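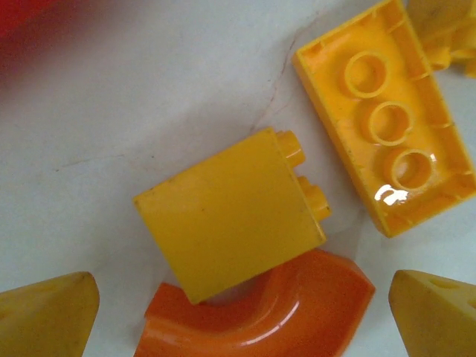

Opened by: Savchuk, arm build lead, Dillbridge Shared Workshop

Ticket 402 — right arm gives up on bricks that aren't stud side up
Status: open

Hello all, and sorry in advance for the length. The sorting build has been running nicely on most of the toy pieces, but it has a blind spot I can't shake. When a yellow brick is on its side, or upside down with the tubes showing, the right arm comes down, closes a little off center and nudges the brick away. It then tries again in the old spot, bless it, until the run times out with error 99.

What I've tried so far:

Re-zeroed the wrist joint, twice. No change.
Slowed the descent. It misses more gently now.
Swapped the purple cable on the right arm for the spare, in case we were losing position readings. Same result, so the old one is back on.
Went through the log from the September run. The wrist offset reads 1374 at rest and drifts by 4 after a missed grab, then stays there.

The left arm, on the same table with the same settings file, doesn't drift at all. I'd be so grateful for fresh eyes, especially from anybody who has set up a pair on one rail.

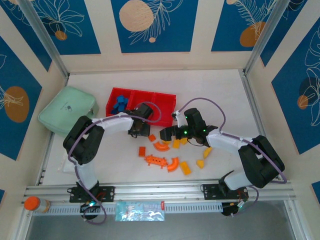 Honach: Had this on my pair at home, and it was two faults on top of each other. The drift was a loose horn screw at the wrist, so check that first with the power off. The off-center grab was the grasp point being worked out from the studs. Try using the outline of the whole brick and see if the sideways ones improve.

Savchuk: Thank you, that's a lovely clear answer! The horn screw was loose by a good quarter turn, and after tightening it the offset has held at 1374 all evening. I've started on the outline change — it's slower going than I'd hoped, as my code assumes studs in more places than I care to admit. I'll leave the ticket open until both brick sizes have had a proper run.
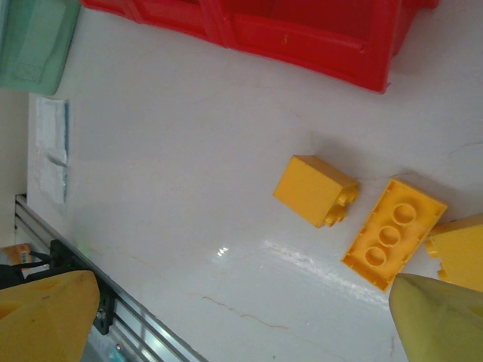 Wrist view: 2x2 on its side, 2x4 upside down.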